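Aushilfe (m/w/d) für Lager und Materialausgabe gesucht – Teilzeit, ab Juni

Lirix – Verleih für Hörführungen und Audioguides

Wir suchen dringend Verstärkung! Lirix verleiht Audioguides an Museen, Stadtführer und Messen. Mehr als 70 feste Kunden, im Sommer wird es eng. Deshalb jetzt 2 Stellen, je nach Wunsch Minijob oder Teilzeit.

Was zu tun ist:
Geräte ausgeben und zurücknehmen. Ohrhörer reinigen, Bügel prüfen, Akkus und Batterien tauschen. Kleinteile sortieren, damit die Kollegen morgens nicht suchen müssen. Koffer packen nach Liste – der große Satz Virkero hat 111 Empfänger, da muss am Ende alles stimmen.
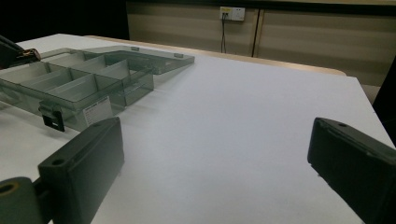 Dazu Telefon, aber wenig. Ab und zu eine Lieferung in die Innenstadt, Führerschein Klasse B wäre also gut, ist aber kein Muss. Lastenrad vorhanden.

Was wir uns wünschen:
– sorgfältiges Arbeiten, auch wenn es mal hektisch wird
– Deutsch so, dass es am Tresen klappt, Englisch hilft
– keine Scheu vor einfacher Technik, löten muss niemand
– früh aufstehen können, Ausgabe beginnt um 7.30 Uhr

Vorkenntnisse nicht nötig. Einarbeitung dauert 2 Wochen, natürlich bezahlt. Quereinsteiger, Studierende, Rentner – alle willkommen, bitte nur keine Bewerbungen für Praktikas, da haben wir gerade keinen Platz.

Was wir bieten:
Bezahlung über Mindestlohn, genaue Höhe im Gespräch. Feste Schichten, Plan kommt einen Monat im Voraus. Zuschuss zum Jobticket. Kaffee, Obst, und freier Eintritt in mehrere Häuser, die unsere Geräte nutzen. Übernahme nach der Saison möglich, versprechen können wir's nicht.

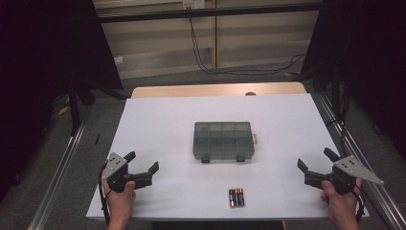 Organizerbox und AA-Batterien auf dem Tisch

Bewerbung:
Kurze Mail reicht, Lebenslauf als PDF, Anschreiben brauchen wir nicht. Bitte dazuschreiben ab wann und wieviele Stunden. Betreff „Materialausgabe“. Adresse steht unter Kontakt. Wir melden uns auf jeden Fall, kann im Moment aber ein paar Tage dauern – Umstellung auf die neue Verleihsoftware Tsikata läuft parallel.

Probearbeiten nach Absprache, halber Tag, wird vergütet.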